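Clultum: a collection of spoken congregational responses

README, revised 30 Jul 2021

Hello, and thank you for taking the time to open this file before opening the recordings. Clultum is a set of 558 short audio clips of ordinary parishioners saying the responses at worship: the Our Father, the Creed, the responsorial psalms, the long litanies, and the little back-and-forth lines that most of us could say in our sleep (and at the early service, a few of us probably do). It grew out of a question somebody put to me after choir practice, about why a prayer said by a roomful of people slows down in the same places every time, and I found I couldn't let it go.

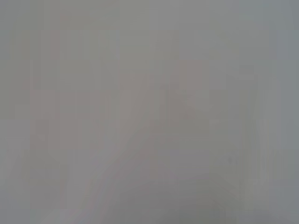
Krisztina Dobos

I should say at the start that I'm a parish musician and a retired schoolteacher. I learned what a data card was from a patient nephew and from reading other people's. If I've put something under the wrong heading, please forgive me and look under the next one.

What is in the folder

Each clip is a single response or a single prayer, trimmed so that it begins just before the first voice and ends when the last voice has stopped. I left the stragglers in. There is nearly always one person who finishes the Amen a beat behind everybody else, and I would be sorry to lose them.

The folders are:

clips/ holds the audio, as WAV files
texts/ holds the words as they were meant to be said, in plain text
heard/ holds the words as they were said, typed out by ear
table.csv has one row for each clip, matching it to its text and its season
notes/ has my own scribbles, which you are welcome to ignore

The two sets of words are kept apart on purpose. People who grew up with an older translation will go right on saying it, cheerfully and a little louder than the rest, and I didn't want to smooth that over. If you only need clean text, use texts/. If you care about how people really pray out loud, heard/ is the one you want.

The columns in table.csv

clip: the file name, without the ending
kind: creed, psalm, litany, dialogue, or prayer
season: the part of the church year, in lower case
size: small, middle, or full, for how many people were present
led_by: reader, cantor, priest, or none
organ: yes or no, for whether the organ was playing underneath
trouble: anything you ought to know before using the clip

Please do look at the trouble column. It has coughing in it, and a door, and one very long truck going up the hill. There were 76 clips I thought hard about leaving out altogether, and in the end I kept them and marked them "rough" in that column so you can drop them in one step if you like.

How the recordings were made

Everything was recorded in the nave with two microphones, one near the lectern and one toward the back pews, where people speak more softly and, I think, more naturally. Notices went up in the porch and in the bulletin well ahead of time, and a section of pews by the side aisle was left out of range for anyone who preferred not to take part. No clip has a single voice on its own. Where one person could be picked out saying something private, such as a name in the prayers for the sick, the whole clip was taken out of the collection.

The trimming was done with Nesard, a small script you'll find alongside the clips. It listens for quiet and suggests where to cut. It suggests wrongly in the penitential rite, where the silence is part of the prayer, so I did all of those by hand, with my headphones on and a pot of tea beside me.

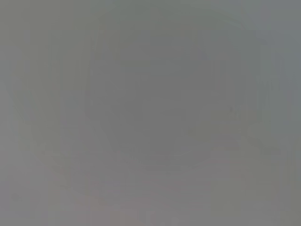

What it might be good for

I had three kinds of people in mind. First, anyone studying how groups of people keep time together when there's no conductor. Second, those who teach new readers and cantors, and who would like to let them hear how long a congregation needs before it comes in. Third, folks building captions for people who follow the service at home, where the responses so often come out as a line of nonsense.

For that last group, I've set aside 40 clips in a list called mornora.txt. Mornora is just my name for the test list. Please keep those back until the end, and don't train on them.

What it is not good for

It is one parish, in one town, with one set of echoes. Our building is kind to low voices and hard on children, so the children are fainter than they ought to be. Almost everything is in English, apart from a handful of Latin responses in Lent. Please don't use the clips to try to work out who anybody is, and please don't cut them into jokes. These are people at prayer, and they trusted me with it.

Known problems

The psalms for ordinary time are thin. The litany clips run long, and Nesard has been known to stop partway through one and simply sit there. If that happens, raise the limit in settings.txt from its starting value of 500 and try again.

The led_by column says "none" in a few rows where I just couldn't tell. I ought to have had a separate word for that, and I will in the next version.

Sharing and thanks

You may copy and use the clips freely for study, teaching, and church work. If you write something using them, a mention of Clultum would please me, and a copy of what you wrote would please me even more. For anything sold, write and ask first.

The Shirima folder, with the evening prayer recordings, is still being typed up and should follow in August. It has its own README, a shorter one, I promise.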